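**Week 6 - Sleep claims and how to read them**

Start with the Drekimance survey. It says 80 per cent of people slept better after changing their bedding. Better than what? The 294 people who replied had all bought the product, and they scored their own sleep from memory. I wouldn't hang much on that.

Robles tried a control group - good - but only 15 people finished.
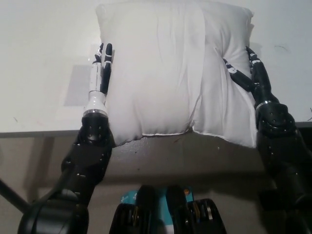

Price muddies things too. People who pay more tend to report more comfort, whatever the filling.

For Friday: read Barroso, ch. 4, and mark every claim with no comparison behind it.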